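How to Ask a Local Business to Sponsor Your County Fair

Most advice on fair sponsorship tells you to build a glossy package with gold, silver and bronze levels. I have my doubts. The feed dealers and tractor shops I've pitched skipped straight to the price.

Step 1. Pick one thing to sell

Offer the hog barn, the Thursday night pull or the kids' craft tables. "Partner of the fair" means very little to a seed salesman. Our first yes came from Prukley, a fence supplier, who paid $2,000 for the sheep ring and wanted nothing else.

Step 2. Ask early

Budgets for a July fair get spent over the winter. Send your letter 16 weeks out at the latest and call 4 days later. Be wary of "we'll see closer to the time." I have yet to see that turn into a check.
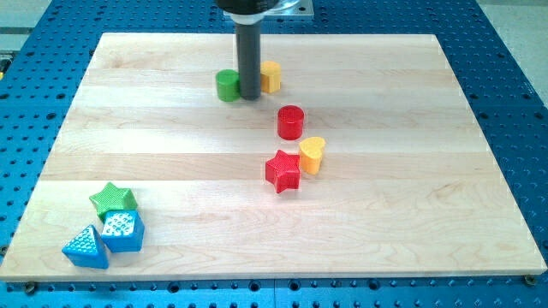

Step 3. Put the deal on one page

List the amount, the due date, the banner size and who hangs it. Trurnus once sent us a contract that claimed naming rights to the whole grounds – read anything a sponsor's office writes before you sign.

Step 4. Question the free stuff

Donated goods sound generous. Ravn offered us gate scanners "worth" $2,000, but we would have had to pay for setup. Ask what you'd spend without the gift. If the answer is zero, say thanks and ask for cash.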